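Open day at the Balcombe building

4 min read

I went to the Lalen open day on 7th September. Sanaa Morsy had told me about it back in January and I had it written on the fridge ever since. The drive was 48 miles and parking was free.

They work in one big room with a brick wall down one side. You sign in, get a sticker, and then you can walk up to the benches and ask questions. I spent most of my time with the people using the hand-held grippers. You hold one in each hand and do ordinary chores with them, and the recordings are used to teach a robot the same chores. Sanaa said they had 2271 recordings so far, most of them cleaning jobs.

The black finger pads have fine ridges on the inside. The broom has a metal handle, and it was the job I most wanted to see.

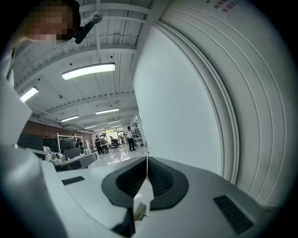
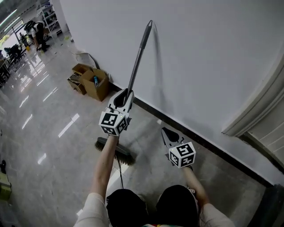

Trying it myself

Visitors got a turn after lunch. I waited behind seven people. The grippers are heavier than I expected and my wrists were sore after two minutes. I dropped the broom twice. Sanaa told me to move slower and stop looking at my hands, and that helped a little.

The Buthelezi talk was at the same time, so I missed it. I did pick up the Rumis leaflet on the way out and will read it this week.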